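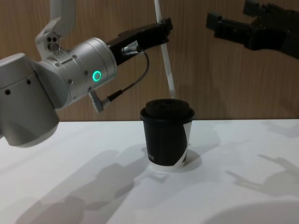
I have been baking rye bread since August and I'm afraid I have become one of those people. There's a jar on the windowsill, there's flour in the hinge of my laptop, and I've started setting an alarm for twenty to six so I can shape a loaf before work. I love it!

It started with a holiday. We stayed a week in Govby, a small harbour town with one bakery, and the bakery sold one kind of bread: a dark, square, heavy thing that you bought by weight. The first slice I had was with cold butter and nothing else, standing up in the kitchen of the flat. It was sour and a bit sweet and chewy at the edges, and I went back for another loaf before lunch. By the end of the week I'd asked the woman behind the counter so many questions that she wrote the rough method on a paper bag. I still have the bag. It has a butter stain over the word for "overnight", so my first attempt went rather wrong.

If you've only baked with wheat, rye is a shock. It doesn't stretch, it doesn't bounce back when you poke it, and kneading it is like trying to knead wet cement. I spent ten minutes on my first dough waiting for it to go smooth, and it just climbed up my arms. These days I don't knead at all. Everything goes in the bowl, I stir it with a wet spoon until I can't see any dry bits, then I smooth it into the tin with a wet hand – and I do mean properly wet, dripping – and leave it alone.

The starter was the part I'd been dreading, after years of reading about people feeding theirs like newborn lambs. Rye starter turns out to be very forgiving. Mine was bubbling on day 3. I feed it the night before I bake, keep back a spoonful, and the rest of the week it sits in the fridge behind the pickles. I went away for a fortnight and came home to a grey puddle on top, poured that off, fed it twice, and it was back to smelling of apples. 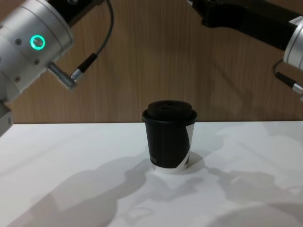 Flour makes more difference than I expected. The supermarket one is perfectly good and I used it for the first two months, but then I ordered a bag of wholegrain from Renitz, a little mill that grinds it quite coarse, and the loaf came out with a nutty, almost malty taste that I hadn't managed before. It also drank a lot more water. My usual mix went in looking like mud and came out of the tin like a paving slab, so if you change flour, hold your nerve and keep adding water until it looks too wet. Mine looks like thick porridge now when it's ready.

Then there's the tin. I had an old loaf tin with sloping sides, and it was fine, but I wanted that square slice from the holiday. I found a straight-sided Varkov tin with a sliding lid in a charity shop, scratched all over, and I've never been so pleased with a piece of kitchenware. Oil it more than you think, and get into the corners. My second loaf in it had to be dug out with a fish slice (we ate the rubble with soup).

Baking is simple enough. Very hot oven to begin with, turn it down after 20 minutes, lid off for the last bit. I used to tap the bottom and listen for the hollow sound everybody talks about, but a rye loaf sounds like a brick whatever you do to it, so I bought a thermometer.

And now the hard bit: you have to wait a whole day before you cut it. I know! I ignored this three times in a row, and each time I got a gummy smear on the knife and a slice that stuck to the roof of my mouth. Wrapped in a tea towel overnight, the same loaf slices thin and clean, and it's better again on the day after that. By day four it's toast, and the toast is wonderful.

For toppings, I'm still mostly a butter person. Smoked mackerel with a bit of horseradish is very good, as is hard cheese with pickled cucumber. My sister brought round a jar of Goicoechea quince paste and we had it with goat's cheese on the thinnest slices I could manage, and between us we finished half a loaf before we'd even thought about dinner.

Next I want to try a seeded one, with sunflower and linseed soaked overnight, and after that the version where you stir in old bread from the last loaf. The paper bag mentions it, in very small writing down the side, with an amount I can't read. I've got two crusts drying out on the rack and I'm going to guess.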